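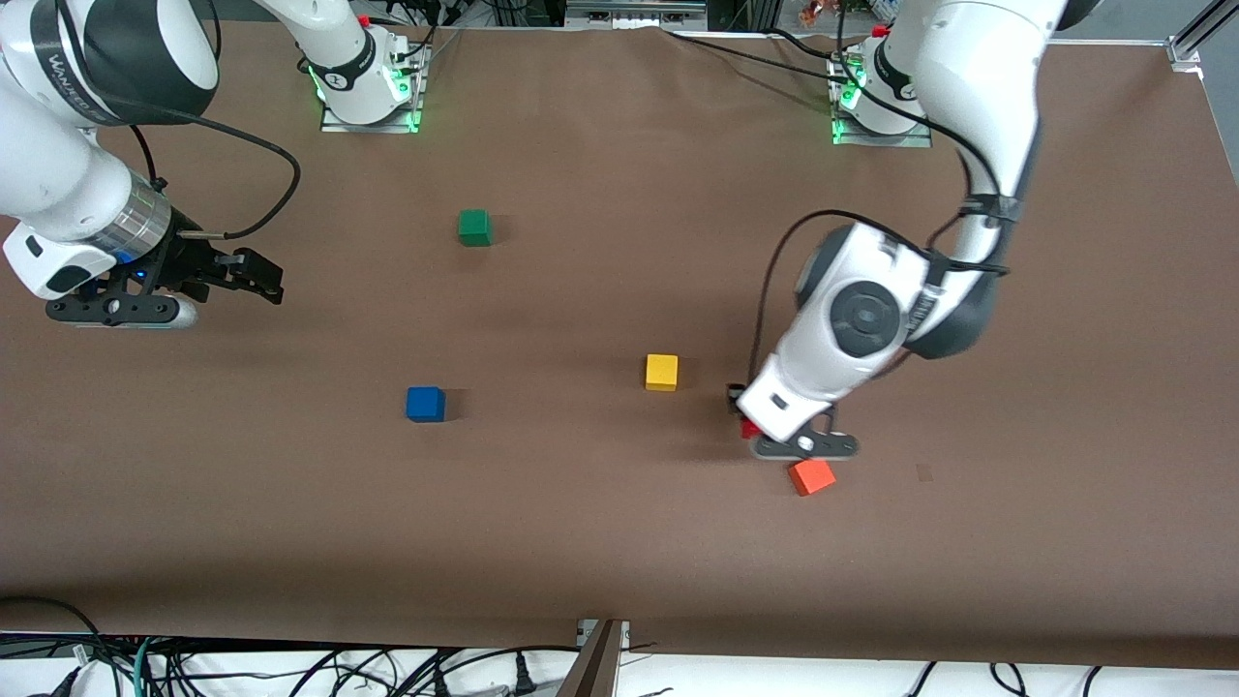 Figure 3.1 Colored wooden blocks on a tabletop covered with brown paper.

Chapter 3
Sorting and Grouping

Children sort things long before they can count them. A set of plain blocks is enough to start with, as long as the colors are easy to tell apart. In this chapter you will plan a short sorting lesson for a group of 4 children, using red, green and orange blocks. Cover the table with paper first so that you can draw circles on it and label each group. Read Section 3.1 before Wednesday's class.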